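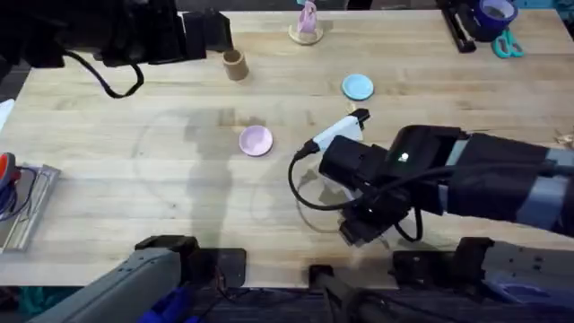
Windows won't keep my default apps after a restart (fixed, sort of)

Posted in July by pagefault_pete
Last updated: July, 9:40 pm

pagefault_pete
Hi all! Hoping somebody here has run into this one. Every time I restart my PC, Windows forgets what I picked for opening PDFs and pictures. I set PDFs to open in Stiltari (great little reader, by the way, I've used it for years) and it works perfectly until I shut down. Next boot, double-clicking a PDF opens it in the browser again, and I get the little notice saying "An app default was reset." Pictures do the same thing.

So far I have:
- set the defaults again in Settings, Apps, Default apps
- used right click, Open with, Choose another app, Always
- run sfc /scannow, which found nothing
- reinstalled Stiltari

Windows 10, one user account, all updates installed. What am I missing?

mossybyte
Oh, I love these. The reset notice means Windows looked at the saved choice for that file type and decided it wasn't valid. Each choice is stored with a hash, and if something writes to that registry key without making a matching hash, Windows throws the whole thing out and goes back to its own app.

So the question is what's writing to it. Do you have any cleaner or "tune-up" program that starts with Windows?

pagefault_pete
I do have Skukora Tidy, but it only clears temp files. At least I think that's all it does?

gridlock77
I'd skip all the detective work and do a reset of Windows with "Keep my files." Takes an evening and you get a nice clean machine at the end. I do mine every summer.

mossybyte
Please don't do that yet, Pete! A reset will wipe out every program you installed, and if Tidy is the cause you'll put it right back on and be where you started.

Try this first:
1. Press Ctrl+Shift+Esc to open Task Manager. If it opens small, click More details.
2. Go to the Startup tab.
3. Click Skukora Tidy, then Disable.
4. Set your PDF default one more time.
5. Do a real restart from the Start menu. Shutting down and powering back on isn't the same thing if Fast Startup is turned on.

gridlock77
I never said he'd lose nothing. It says right on the screen that apps get removed, and it even leaves you a list on the desktop. I still think people are way too scared of it. My laptop runs beautifully.

tallowcreek
Both fair, but there's another place to look. Programs can put themselves in Task Scheduler too, and those don't show up in the Startup tab at all. Type "task scheduler" in the Start menu, open it, click Task Scheduler Library on the left, and look for anything set to run "At log on." I had a printer bundle from Brunner that kept changing my picture viewer from there. Took me 9 days to find it and I was so happy when I did that I called my sister.

pagefault_pete
OK, progress!! Disabled Tidy in the Startup tab, restarted, and PDFs stayed with Stiltari. Pictures still got reset though. Going to look at the scheduler after dinner.

mossybyte
Half fixed is great news, because now you know it's a startup thing. Check whether the picture types are set one by one, too. JPG and PNG are separate entries, and setting one doesn't touch the other.

pagefault_pete
Found it! There were 2 tasks in the library set to run at log on. One was a Tidy task called "restore associations" (so much for only clearing temp files) and the other was from Draltcombe Photo, which I tried once last year and uninstalled. I right-clicked each one and picked Disable, set JPG and PNG again, and restarted twice to be sure. Everything stuck!

Thank you all so much, this has been driving me up the wall.

tallowcreek
Yes!! Leftover tasks from uninstalled programs are so common. I'd leave them disabled for a week or so and then delete them if nothing complains.

gridlock77
Glad it's working. A reset would've cleared those out too, just saying.

mossybyte
Sure, along with everything else on the drive that he uses, ha. I'd get rid of Tidy completely while you're at it. Storage Sense is already in Windows 10 and handles temp files fine.

pagefault_pete
Uninstalled it just now. Storage Sense is under Settings, System, Storage for anyone else looking. I turned it on and set it to run every month.

quietfan_7
Same problem here, only with MP3s, and the scheduler trick worked for me on the first try. Mine was an old media player updater. Does anyone know if a big Windows update can bring these tasks back?

tallowcreek
Not the ones you deleted, as far as I've seen. The program's own updater can, so check again after you update that.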